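Handheld grippers, second round: Gakcombe vs. Nidness

In April I wrote that I would stop changing hardware and just collect. I have since changed hardware. The old pair had too much play in the trigger linkage, and the jaw width I logged lagged what the fingers were doing on anything smaller than a mug. So I put two replacement sets through the same bathroom and kitchen tasks.

The Gakcombe set is the lighter of the two. The trigger has a short throw and a stiff return spring, good for picking up pills and caps and bad for the tendons after an hour. Jaw width comes off a magnetic encoder. Out of 2,000 attempts I kept 1,567, and most of the rejects were pose dropouts, with dropped objects a distant second.

The Nidness set has a longer throw and a softer spring. It closes slower, and I found myself waiting for it on the faucet task. Its fingers hold up better on smooth plastic. I ran only 400 attempts before the left encoder started to drift, so I am not going to compare success rates. The drift showed up as a fully closed jaw reading 3 mm open. Rezeroing fixed it for one session.

Firmware on both talks to the Lavitz logger without changes. Timestamps were fine on the Gakcombe. The Nidness needed an offset, which I set by clapping the jaws shut in view of the head camera and lining up the frames by hand. Tedious, but it only has to be done once per boot.

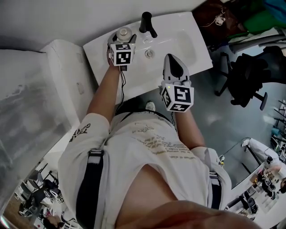

Pose tracking is where most of my time goes, and a faster trigger does nothing for it. Each gripper gets its own marker cube, and the solver wants at least one face square enough to the camera to read cleanly. Reaching for the soap dispenser in the back-left corner of the basin is a good stress case: the left hand is at full stretch, the right is off over the other side of the sink, and both cubes have to be read from overhead. I also want to reroute the thin cable that trails from the left gripper down along the arm - a clip near the elbow would do.

For now I am staying with the Gakcombe and ordering a softer spring. The Kazlauskienė mount, the one with the angled cube plate, is next on the bench once I have reprinted the adapter.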